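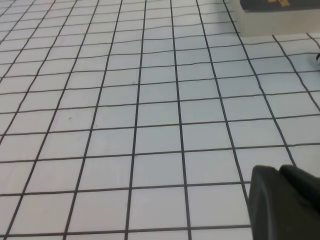 White surface ruled with a dark grid, of the type used in the Ledgate packing program. Photo: Ledgate

Home About News Media releases Contact

MEDIA RELEASE
June 2022

Ledgate extends gridded packing surfaces to Mumville centre

Ledgate has completed the installation of gridded work surfaces at its Mumville distribution centre, replacing the plain benchtops in use there since the building opened. The new surfaces are white and ruled with thin dark lines, which staff use to line up boxes and cartons before labelling.

The installation covers 29 packing stations and follows a trial at the organisation's smaller Jandham site, where seven stations were fitted in November. During the trial, staff packed 1,144 parcels on the gridded surfaces and reported that items were easier to place square to the bench edge.

"Our packers asked for a consistent reference on every bench, and the Mumville team now has one," said Flurina Kuster, General Manager, Operations. "A person moving from one station to another will find the same layout at each."

The surfaces were supplied by Somboon under a two-year agreement that includes replacement of worn sections. Manee Wiriya, Client Services Manager at Somboon, said the company was pleased to continue its work with Ledgate.

Existing benches at Mumville have been retained and the surfaces fitted over them. Staff inductions have been updated accordingly, and regular dispatch times are unchanged.

Media enquiries: Evaristo Farina, Communications Adviser, Ledgate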